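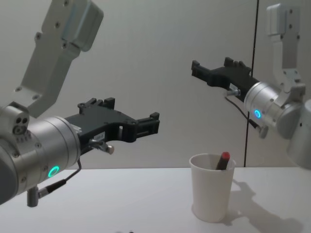 **Clorley, Sterport site - packing floor meeting, 29 July 2026**

Chair: Nestor Yap
Present: early shift packers, late shift packers (most), maintenance, HR by phone, shift lead for lates
Apologies: purchasing
Minutes of last meeting: ok'd, one fix - the noise complaint came from the sample room, not packing.

**1. Two-arm bench, where we are**

Nestor gave the update. Bench is doing single pens and markers for the Henao sample kits only. Gift boxes, refills, anything in a soft pouch stays by hand for now. Early shift asked how long "for now" is. Nestor: through the end of the Henao order at least, won't promise past that.

Rate on a good run is up to 120 kits a shift. Late shift says they have not seen a good run. Maintenance: depends who set it up and which pen. Long argument about whether the log shows this. Log has gaps, so can't settle it today. Log to be filled in properly by both shifts, including stops under a minute.

Gel pens slower than markers. Handing a pen from one arm to the other is where most of the stops get written down. Packers on earlies think it's the grip height, maintenance thinks it's the speed setting. Both to be tried, one at a time please, and written down which.
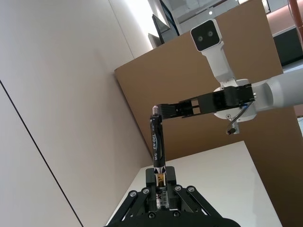
*Gel pen held upright, second arm coming in from the right.*

Question whether stopped pens can go back in the kit. QA rule is cap check and a scribble test first, same as a pen dropped on the floor. Somebody has been skipping the scribble test. Not to happen again.

**2. Who does what now**

Main item, ran over.

- 2 packers per shift have moved from hand packing to tending the bench. Loading, clearing stops, checking finished kits.
- They are still on packer grade. Raised by late shift, strongly. The job is diffrent: more standing and watching, more writing up, you get called over when it stops and it's your name on the sheet.
- HR: a grade review needs a written job description first. There isn't one. Nestor to draft, tenders to read it before it goes anywhere.
- No one loses hours during the Henao order. Asked for in writing. Nestor agreed, will post it on the board by the lockers.
- Agency cover was cut in April. Floor view is this was because of the bench. Nestor says it was the order book. Not agreed, both views noted.

One of the tenders said her wrists are better since she came off hand packing, but the shift drags and she misses having people on both sides to talk to. Couple of others said same about the talking. Idea to turn the hand table so it faces the bench - maintenance will look at the power drop first.

Rotation: earlies want to swap at break, half the shift tending and half packing. Lates want whole shifts, say it takes a while to get your eye in. Agreed each shift tries its own way and we compare at next meeting. Anyone who doesn't want to tend at all can say so to their lead, no form.

**3. Training**

Illero course is 40 minutes on screen plus a session at the bench. Screen part is ok. Bench part got skipped for most of lates because the trainer only comes in mornings. Shift lead says his people have been learning off each other, which works untill it doesn't. Nestor to ask for an evening session. If no, lates come in early, paid.

Nobody clears a stop without having done the bench part. Starts now. Means lates may have only one person able to clear on some nights - then the bench stays off and kits are packed by hand. Nestor ok with the lost output, wants that minuted.

**4. Targets**

Hand table target was raised when the bench came in. Packers: harder kits are left with us and the number went up, makes no sense. Nestor hadn't seen it put side by side like that. Target goes back to the old figure pending a look. Applies next shift.

Screen over the bench showing kits per hour - people dislike it, visitors read it as a score for the tender. To be turned off outside of maintenence checks.

**5. Actions**

- Job description for tenders, draft - Nestor
- Note on hours, posted - Nestor
- Evening training session - Nestor to ask Illero
- Grip height / speed trial - maintenance with early shift
- Stop log, every stop - both shifts
- Power drop for hand table - maintenance
- Old target back on the sheet - shift leads
- HR to send over the grade review form

**6. AOB**

Fan by the goods door still rattling. Parts on order.
Marker caps mixed in the last delivery, red ones in the blue carton. Purchasing to be told, they weren't here.
Coffee machine - no news.

Next meeting in 2 weeks, same room, start of late shift so both shifts can make it.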